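Print this page | E-mail this page

Kitchen Station at Fahy: What Changes for Staff

The utensil station at the Fahy prep kitchen will move from trial to regular use in December. Two robot arms work from either side of one table and return hand tools to a shared caddy. The Hirnent operations office approved the change after a trial in which 2838 items were put away. Of these, 543 needed a staff member to step in, most often for ladles and other long-handled tools.

The table is covered in black cloth, and the caddy stands at the back, within reach of both arms. Items still to be handled, such as a ladle or a bottle, are laid out in front of it. 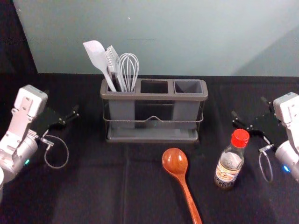 Duties and Training

No positions will be removed. The 5 employees who now sort utensils at the end of each shift will move to tray assembly and stock checks, with no change in pay grade. Each will complete training in the Zovo control software, including how to pause the arms and clear a dropped item. Sessions begin at 7 a.m. and count as paid time.

Staff have asked that the caddy be kept in a standard layout so that cooks can find tools without searching. The Lernska site has followed the same practice for its own station. The spatula, brush and whisk are kept together in the left cup, and the right cup is left free for other tools.
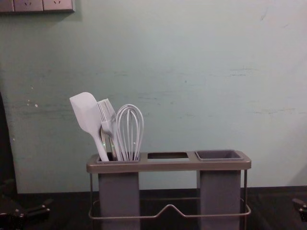
Will staff still be expected to put utensils away by hand?
Only when the station is paused or when an item is set aside for manual handling. Shift leads will post a notice at the kitchen entrance whenever the station is out of service.

Contact: Hirnent Workplace Office, Fahy site | Copyright Hirnent. All rights reserved. | Back to top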